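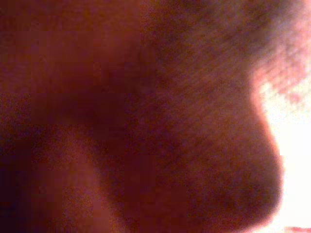

A chin with stubble, very near to the camera on the robot's wrist.

Robot learns which of its cameras to believe when it does the laundry

A research group in Rarkovden has presented a method which helps a two-armed robot to decide, moment by moment, how much it should rely on each of its cameras. The method is called Drinero. It was tested on a household task that many robot groups have tried and few have liked: taking clothes out of a front-loading washing machine and putting them in a basket.

The work was done at the Sandberg Institute by Samira Khoury and Ottar Sjögren, together with the small robotics company Florker. A report was made available in November.

Robots of this type usually look at their work through several cameras at the same time. One is placed high and sees the whole work area. The others are small and sit at the wrists, close to the grippers. In most learning systems all pictures go into the same network, and the network must find out by itself which of them is useful. According to Khoury, this works well as long as the task looks the same each time, but laundry very seldom does.

"A wrist camera is the best one you have in the last few centimeters before the cloth," she says. "But it is also the camera which most often sees nothing that helps. There can be something large just before the lens, or there is strong light, or it is inside the drum where it is dark. The robot takes such a picture with the same seriousness as a good one."

In the older systems the group worked with, this showed itself as a kind of hesitation. The arm stopped in front of the drum, went back a little, and came forward again. Sometimes it closed the gripper on air and carried the air carefully to the basket.

Drinero adds a small second network beside the main one. For every camera it gives a value that says how well the coming movement can be predicted from that camera alone. When the value is low, the camera is turned down, so to say, and the arm is led more by the others. The camera is never switched off completely. Sjögren explains that they tried this at first, and the arm then made sudden jumps each time a picture came back.

The second network needs no extra marking by hand. It learns from the same recordings as the main one, in which a person guides the arms through the task. The group used about 600 such recordings, all from the same laundry room, with different clothes and with the basket held at different angles. Nothing was removed from the recordings before the training. Blurred, dark and overexposed pictures stayed in, and Khoury says that this was a decision they discussed for a long time.

"In our field it is normal to clean the data," she says. "You throw away what looks bad and then you are proud of the rest. But we wanted the network to know how a bad picture looks, and then it must be allowed to see some."

The task itself is divided between the two arms. The left one holds the basket by its edge and tilts it, and the right one moves the clothes. Both must be controlled together, because a basket that moves five centimeters at the wrong time is enough to send a sock to the floor. Small pieces of dark cloth were the most difficult, especially when they had folded themselves over the rim and were half in the basket and half outside.

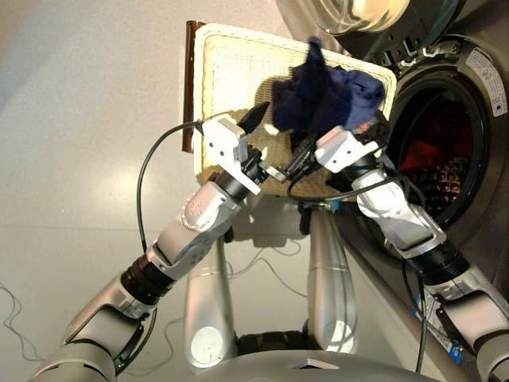

For the tests the robot was run 57 times with the new method and the same number of times without it. A run was counted as successful when all clothes were out of the drum and inside the basket, and when a person had not touched anything. With Drinero, five runs failed. Without it the failures were clearly more, although the report warns that the two series were made in different weeks and that the light in the room was not equal.

Of the five failed runs, four ended in the same manner. A piece of clothing had become stuck in the fold of the rubber gasket, where neither the upper camera nor the wrist camera could see it well. In this situation the method gives a low value to all the cameras, and the robot has nothing better to go to. It then continues slowly with what it has. Sjögren would prefer that it stopped and asked for help, and he says this is the next thing they will build.

The last failure was a basket that slipped out of the gripper.

Gunvor Strand, who leads the engineering side at Florker, is mostly interested in what the values look like over time. During a run they can be drawn as curves on a screen, one for each camera, and a person who has watched them for an afternoon can begin to see trouble before the arm shows it. Strand believes that this could be useful for operators who look after more than one machine. She also points out that the extra network is small. It runs on the same computer as before, and the arms do not become slower.

Ekow Yakubu works with robot learning at another laboratory and has not taken part in the project. He finds the result believable but would like to see it in more than one room.

"They have trained in one place and tested in the same place," he says. "A wall that is too bright in this room will be too bright also in the test. I would move the machine to a kitchen with a window and see if the values are still sensible. My guess is that they are, but it is only a guess."

Yakubu adds that the idea of weighing cameras against each other is not new. In his opinion the interesting part is that the weights come from how well the movement can be predicted, and that the sharpness of the picture does not enter. A picture can be quite sharp and still tell the arm nothing, for example when it shows only an even surface. A blurred picture of the edge of a towel may be enough.

Khoury agrees that one room is too little. The group has already begun to record in a second one, with another model of washing machine whose door opens to the opposite side. This change has caused more work than they expected. The right arm, which has so far done all the reaching, now has the door in its way, and the roles of the arms may have to be exchanged.

Gudrun Eklund, who is responsible for the recordings at the institute, says that the full set will be shared with other groups on request, including the parts that other projects would have cut. Code for the second network will follow when the documentation has been finished. Groups who want access can already write to the laboratory in Rarkovden, and they are asked to say which arms and which cameras they use.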